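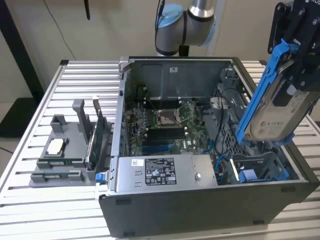
Call for participants: working group on good practice for robotic computer assembly

Pruvis is looking for people to help us write a code of practice for robots that assemble and take apart desktop computers. We have written a first draft, called Song, and we now need people who will read it, try it at the bench and tell us where it is wrong.

Applications close on 11/03/2024.

What the work is

A robot that puts a drive into a drive bay, or a memory module into its slot, works in a narrow space between sheet metal, cables and thin plastic parts. The general safety rules for robots that share a space with people are useful to us, but they do not say how hard a gripper may press on a release tab, or who should stop the arm when a cable lies in the wrong place. Every workshop answers such questions in its own way. When a technician moves from one workshop to another, she must learn the answers again, and in between she may follow the old ones by habit.

Song tries to collect these answers in one text of 40 pages. It has four parts: preparing the case and the parts, moving the arm near open electronics, hands and tools inside the reach of the robot, and keeping records. The third part is the least finished, and it is where we had the most disagreement in January.

The group will meet at our workshop in Grolen and also online. Participants who come to the workshop will work with our benches, our parts holders and our draft. Participants who are only online will comment on the text and on the reports from the bench.

Who we are looking for

We have 30 places. We would like to fill them with people of different experience, so please do not think that you must be an engineer. We invite:

– technicians who repair, build or take apart computers, with or without a robot
– operators who guide robot arms by hand or from a distance
– people who write work instructions, risk assessments or training material
– people who check the safety of machines, also in other kinds of industry
– students in the last year of a technical course

You should be able to read a technical text in English and give your opinion about it in simple words. Your English does not need to be perfect. Mine is not perfect either, and I am the one who writes the draft.

For the bench sessions you must be 18 or older. You do not need to have worked with a robot before. Each bench participant receives a half-day introduction, and nobody works alone with a moving arm.

What you will do

In the first meeting we read part three together, rule by rule. For every rule the group answers the same questions: is it clear, can it be followed, and can another person check that it was followed? A rule which fails the last question goes back to the editor, even if everybody likes it.

After that come the bench sessions. Two participants share a bench. One carries out the task with the robot and the other holds the draft and notes each moment when the text is silent or says something that cannot be done. Then they change roles. The tasks are ordinary ones: hard drives, memory modules, expansion cards, and cables that have to be moved out of the way first.

We will discuss these rules first:

Rule 3.1 – The computer is disconnected from the mains before the case is opened, and it remains disconnected until the robot has returned to its rest position.

Rule 3.4 – A person may touch the outside of the case while the gripper is inside only if the arm is in reduced speed mode and a second person has the stop button in reach.

Rule 3.5 – Loose cables are moved away from the path of the gripper by hand, with the arm stopped. The gripper is not used to push a cable unless the task is written for this.

Rule 3.9 – If a part does not go in at the permitted force, the robot withdraws. The operator looks at the bay before the second attempt. There is no third attempt without a written note.

Rule 3.4 divides us most. Some colleagues want to forbid every hand on the case while the gripper is inside. Others say that a light case can slide on the bench, and that a clamp is not always possible.

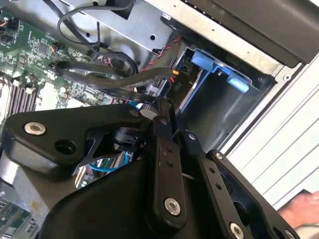
Seon-mi Baek would go further than the draft: in her comment she asks that rule 3.4 names the exact places where a hand may rest, "because 'the outside of the case' is a large area, and the edge beside the drive bay is also the outside". She proposes a marked zone on each side panel, and a clamp as the first choice wherever the case allows it. Joon-young Kwon answered that marked zones would have to be made again for each model of case, and he prefers a minimum distance from the gripper. Both proposals are open, and the group will test them at the bench and vote.

We also welcome opinions on rule 3.9. Our log of insertion attempts has 3,143 entries at present, and the notes on failed attempts are written in so many different styles that we cannot compare them well. A short form with fixed words would help, but it must be a form that a tired person will still fill in.

What you receive

Bench participants receive 2,000 euros for the full programme, paid in two parts, and their travel to Grolen is paid back against receipts. Online participants receive a smaller fee which depends on the number of sections they review. All participants are named in the published text, unless they ask us not to do so. The final text will be free to download and free to use in your own workshop.

Our partner Dronisent will lend the training room and will take care of the online meetings. Dronisent has no vote on the rules.

Recording and personal data

The bench sessions are recorded. The recordings are used to check the notes and to improve the draft. Hands are often visible, faces normally not. You can ask us to delete a recording in which you appear, and you do not have to give a reason. You will receive the full conditions before you sign anything.

How to apply

Please send one page, not more, with the following:

– your name and where you live
– what work you do now, or what you study
– whether you apply for the bench, for online, or for both
– one rule from your own workplace that you think is good, and one that people do not follow

The last point is the one we read most carefully. Please do not send certificates at this stage.

Applications go to Oliwia Tokarz at the Pruvis office in Grolen, by post or through the contact form on our site. For questions about the bench sessions please ask for Sun-ja Woo. If you need a step-free entrance, an adjusted bench height or any other change, write this in your application and we will arrange it with you before the first session.

Everybody who applies will receive an answer, also those we cannot invite this time.

Comfort Mahama
Editor of the draft, Pruvis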